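Pre-Purchase Safety Checklist: Two-Arm Robot for the Tuvalville Test Kitchen
With my comments, October round
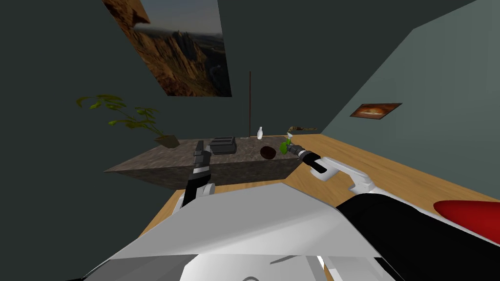

Countertop layout in simulation, both arms forward, right gripper reaching toward the small green item.

I fill this in before we sign for anything, and I add comments as I go, so bear with the rambling. Status is OK, OPEN or FAIL. OPEN items need a price next to them before the budget goes up.

1. Arm reach covers the work surface
Status: OK
Comment: The right arm gets out to its end of the counter and the left one comes in at the front corner. I was ready to pay for the longer forearms from Grirow and now I don't think we need them. Nice surprise!

2. Clearance at the counter edge
Status: OPEN
Comment: The left gripper rests just in front of the edge, and the counter is modeled as a stone-look block. I'd hate to see what a hard edge does to two fingers at full speed. I want bumper strip priced in (20 feet, which leaves spare for the second station).

3. Tall or thin objects near the arms
Status: OPEN
Comment: There's a thin upright rod behind the counter and I keep looking at it. If we have anything like that in the real room it gets moved or marked as a keep-out zone. Same goes for the little white bottle near the back - I'd knock that over myself.

4. Appliances in the work area
Status: OPEN
Comment: The layout has a toaster-like box on the counter. For the real thing I'm asking for a switched outlet tied into the emergency stop. The electrician quoted $253 and I think that's fair.

5. Emergency stop within reach of a standing person
Status: FAIL
Comment: Kokkonen includes one button with the base package. I want 3: one at the door, one at the counter, one on a cord. Ask again before we pay the deposit, they were vague on the phone.

6. Floor space and walkway
Status: OPEN
Comment: It's a small room in the layout and ours is no palace either. Somebody has to tape the floor and walk it with a tray. Plants go out in the hall, please, however much we like them.

7. Gripper spares
Status: OK
Comment: Prekach sells the finger set for $913 and I've put one set in the budget. Two would be lovely. Let's see what's left after shipping.

8. Training before first power-on
Status: OPEN
Comment: Half a day, everyone who has a key to the room. The sales sheet says training is "available," and I read that as extra. Get the number in writing.

Overall: hold the order until item 5 is fixed. Everything else I can live with as a line in the budget. Next check once the Kokkonen quote comes back, and I'll need the outlet drawing by then too.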